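Laundry, Bedding and a Two-Fingered Hand: An Afternoon at Pindlow
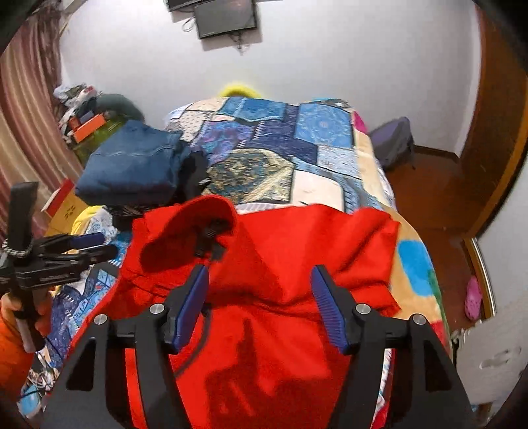 Folding is the easy half of the job, according to one reply to the open-day notice on the Nulia site, and the hard half is finding out which bit of the heap is a sleeve. The reader went on to ask why so much effort goes into grippers when the trouble is in the cloth.

It is a fair question, and it was on my list when I drove out to Pindlow in June. Nulia has spent two years on soft goods handling: garments, bedding, towels, bags. Twice a year it opens its rooms for an afternoon and lets visitors watch, ask and, for a short turn, hold the tools. The building is a former seed warehouse with the offices downstairs. The afternoon ran from one o'clock until a little after five.

The method shown was demonstration by hand. A person carries a gripper and does a household task with it while a camera on the tool records the view past the fingers. The recordings are then used to train a control policy for an arm carrying fingers of the same shape. The arm never sees the person's face or shoulders. It gets the view from the tool, the opening of the fingers and the path the tool took through the room.

The hand-held gripper is plain. Two angular black fingers turn on silver pivot screws, and each finger has a blue ribbed rubber pad on its inner face. The staff call it the Herath, after the workshop that makes it, and they treat it as a consumable. Pads are replaced when the ribs round off. Fleece is mild on them. Denim is not, and zippers are worse.

The pad is where most of the design work has gone. A smooth pad grips cardboard well and slides off a knit. A pad with deep teeth holds the knit and leaves marks. The ribs on the current version run across the direction of pull, so a fold of cloth seats between them when the fingers close. Closing force is set low. Visitors who squeezed hard were told to stop, and the fold they were holding usually stayed where it was.

Fleece was the material that gave the most to talk about. It has enough loft to stand up in ridges when it is bunched, which gives a gripper plenty of places to pinch. It also hides its own structure. A hood, a cuff and a plain fold of the back panel can look alike from a short distance, and all of them are the same color. On the red fleece a small black clip was fastened into the folds, and it was easy to find against the red even when the rest of the garment was hard to read.

The policy being trained does not try to recover the full shape of the garment. It looks for a next action: take this ridge, lift, wait, look again. The wait matters. Cloth keeps moving after the tool has stopped, and a decision made during the swing is a decision about a shape that will be gone by the time the fingers arrive. The operators are taught to pause at the top of a lift for that reason, and the pause ends up in the data like everything else.

Nulia keeps two sets of rules for its operators. The first covers the tool. Keep the fingers in view. Approach from above where possible. Do not use the free hand to rescue a bad grasp. Open fully before a second attempt. The second covers the session. Start from the state the room is in, finish the task or abandon it on record, and do not tidy up between attempts.

That last rule drew some argument during the talk. A visitor from a hotel supply firm thought a tidy room would produce cleaner data and shorten the work. The reply was that it would, and that the arm would then need a tidy room. Patterned bedding is a useful test for the same reason. A patchwork quilt in blue, navy, white and teal is full of edges that belong to the print, and a system that hunts for edges will try to pick up a medallion. Add a spotted blanket and a piece of folded denim, and the number of false edges is far higher than anything a bare bench can offer.

The figures were given on a single slide. The current soft goods set holds 2630 recorded attempts. Of these, 400 are held back for testing and are never used in training. Tasks are divided into 6 groups, by what the hand has to do and without regard to the type of garment. Picking up a single item from a heap is one group. Turning something right side out is another, and it is the one with the highest share of abandoned attempts. No success rate was quoted for the arm across all groups. When pressed, the speaker said that an average would mean little while the groups differed so much.

The arm itself ran in the second half of the afternoon, in a ground floor room known as Elberg. It was given a towel, then a sweatshirt, then the two together. The towel went well. The arm took a corner on the first try, lifted, paused and laid the towel over a rail. The sweatshirt took 4 attempts. On the first two the fingers closed on the top layer and let it slide through. On the third they took both layers at the waistband and brought up the towel underneath as well. The fourth was a clean lift at the shoulder, and the garment went into the basket with one sleeve hanging outside. The run was logged as complete. The task definition says the item must be released over the basket, and it had been.

With both items in a heap, the arm spent a long time looking. It moved in, backed off, changed its angle and moved in again. A person standing next to me asked if it had crashed. It had not. The control screen showed two candidate grasps with nearly equal scores, and small changes in the view were swapping their order. An operator ended the run after the time limit passed.

I put the reader's question to the team during the break. The answer was that the cloth cannot be changed and the pad can. A better grasp buys a second look: if the fingers hold whatever they have taken, the lift itself shows what it was. A sleeve hangs like a sleeve. A weak grasp drops the cloth back into the heap and the information is lost. On that view, the gripper is part of the perception system, and time spent on ribs and closing force is time spent on the reader's hard half.

It is a reasonable position, with limits. A lift separates items only if they are willing to come apart, and damp cotton or a tangled drawstring may not be. The present policy has no action for shaking. Operators shake cloth by instinct, and the early recordings were full of it, but the arm's joint speed limits made the motion useless in playback. Operators have since been told to avoid it. A slower peel, drawing the top item sideways across the one below, is under trial in its place.

My own turn with the gripper lasted ten minutes. The weight is low and sits forward of the grip, and the wrist tires before the hand. The main difficulty was learning to look along the fingers instead of at the garment as a whole. After several poor pinches I began turning the tool to line the fingers up with a ridge before lowering it, a habit the operators say arrives in most people within the first session.

The next open afternoon at Pindlow has not been scheduled. Nulia says it expects to show the sideways peel then, on mixed heaps, with the same time limit and the same basket.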